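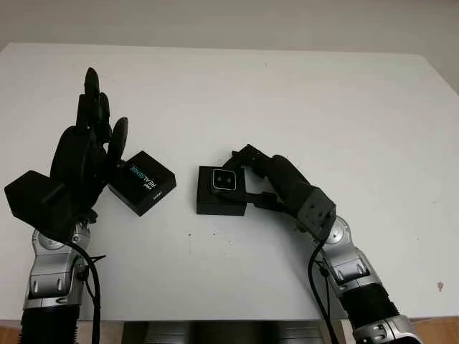
Which depth cameras and how much spare money for a two-arm packing bench?

Posted by Yurii Onyshchenko
July 9, 2021

Hello all. I hope this is the correct section, if not please move it.

I work in a small workshop where we repair and re-box electronic parts for other companies. In the last year my director has become interested in a bench with two arms and proper hands with fingers, the kind which can take a small device and put it with its box. The picture on top of my post is the task we want: a small square camera held in the right hand over its black box, and a RealSense box lying near the left hand. White table, two arms coming from the front side, cables hanging down from the arms. You can see the work is small and the fingers are long compared with it.

I must write the purchase plan before November. The arms and the hands are already decided (Sulard made the offer for the complete pair, I will not discuss the price here because they asked me not to). What is not decided is everything else, and there I have only 2,000 pounds. From this I must pay:

- a depth camera for the head position, and perhaps one for each wrist
- table, or a new top for the table we have
- cable guides or sleeves
- spare parts for the fingers
- lighting

My first idea was to spend nearly everything on cameras. My colleague says I am making a mistake and that I should keep most of it for spares. We can't both be right, or maybe we can.

So I would like to know how you divided your money when you bought a similar bench, and what you forgot to put in the plan. Also, is a plain white table top a good choice or a bad choice for the depth camera? I read both opinions and I do not know enough to judge.

The room is small, there is a wooden floor, and there is no possibility to fix anything to the ceiling.

Thank you in advance and sorry for the long text.

Benedetta Ruggiero

Hello Yurii, I did this plan two times, once badly, so maybe my experience is useful.

The first time I bought three depth cameras at once because the seller (Mutov, a small reseller, they are fine people) gave a reduction for three. We mounted one at the head and the other two stayed in the cupboard for a long time. When we finally wanted to put them on the wrists they were too wide for the place, the fingers touched the housing when the hand closed. So my first advice is to buy one camera, the head one, and measure the wrists with the real hands on the real arms before you order anything for there. Make a block of cardboard in the size of the camera and tape it on. It costs nothing and it shows you the problem in one afternoon.

About the minimum distance, please look in the data sheet of any depth camera you consider. Every model has a distance under which it gives no depth, and on a wrist you are often under it. For the head position it is less of a problem, but write down the distance from the camera to the table and compare.

For the table: plain white is good for normal colour pictures, the black boxes and the black fingers are very clear on it. For stereo depth it can be difficult because the surface has no pattern, and there you may get holes in the depth. We kept the white top and chose a camera which projects its own pattern. What you should avoid is a shiny top. Ours was shiny in the first version and the lamps made bright places which moved when somebody moved the lamp. Take matt. Also take a top which can be exchanged, because it becomes dirty and scratched, and in our case small stains confused the software more than I expected.

Black objects are another matter. A black box, held or touched by a black hand, is not easy to separate in the image. If your customers always send black boxes you can't change it, but then I would put money in the light before I put it in a second camera. Two soft lamps from the sides, dimmable, on stands because you have no ceiling.

My division for your sum, if I was in your place: one good camera for the head, then the lamps, then the table top, and everything which is left, and it should be the biggest part, for fingers and cables. Ask Sulard in writing for the price of a single finger and of a thumb, and for the delivery time. Some sellers exchange only the complete hand. If this is the case with them your calculation is totally different and your director must know it before he signs, not after.

Things I forgot in my first plan:

- a second emergency stop button on the other side of the table
- long USB cables of good quality (the cheap ones lost the connection when the arm was stretched)
- import tax on the spare parts
- the hours of the person who calibrates everything. With us it was 60 hours for the first set-up and it was not written anywhere, so it was taken from my other work.
- empty boxes and dead devices for practice. Do not practise with the goods of the customer!

For the cables: leave a loop at the wrist so the joint can turn, but fix it lower down on the arm. A cable which hangs free in front of the table edge will be caught by something one day. The sleeve costs very little, buy more metres than you think.

If you want I can send you my table with the columns, you only change the numbers.

Rebecca Lombardi

Get the Xie ones, they are cheaper.

Sandro Ruggiero

Benedetta wrote nearly all of it (we work at the same place, so I am not an independent opinion). I only add some points from the side of the person who repairs.

Your colleague is right about the spares. On our bench the thumb was the first part to need replacing, because in this kind of task the thumb goes near the edge of the box and pushes against it when the position is a little wrong. I would order 2 spare thumbs with the first delivery, and the small screws for them. The screws are a stupid thing to wait for.

Ask also about the ribbed covers on the arm, if yours have them. With ours they are sold separately and the delivery was slow. They are not expensive but without them dust goes in the joint.

With the wooden floor be careful. We had our bench on old boards and each time a person walked past, the table was moving a very small amount. For a big box it does not matter. For placing a small camera into its box it mattered. We put a heavy steel plate under the legs and it became much better. Before you pay for a plate, put a glass of water on the table and walk in the room, if the water moves you have your answer. Check also if the arms will stand on the same base as the table or on a separate one. If they are separate, the two can shift against each other, and you calibrate again and again.

I do not agree with Benedetta on one thing, the second lamp. One wide lamp with a diffuser was enough for us after we turned off the ceiling light. But she will say that I don't look at the pictures, only at the motors.

Yurii Onyshchenko

Thank you very much Benedetta and Sandro, this is more than I hoped for. Rebecca, thank you also, could you tell me which model you mean? I found several from Xie and one of them has no depth at all.

I made the test with the water glass today and it moves, a little, when my colleague goes to the door. So I will add a plate to the plan and ask at Nallside for the price, they cut steel for us before.

I changed my list to one camera. I wrote to Sulard about the single finger and the thumb and wait for the answer. Benedetta, yes please, I would be glad for your table. I will also put the calibration hours in the plan as a separate line, my director will not like it but he will see it.

Shahnaz Paul

For the steel plate, ask them to break the edges, ours came sharp. And put felt or thin rubber under it or your landlord will write to you about the boards.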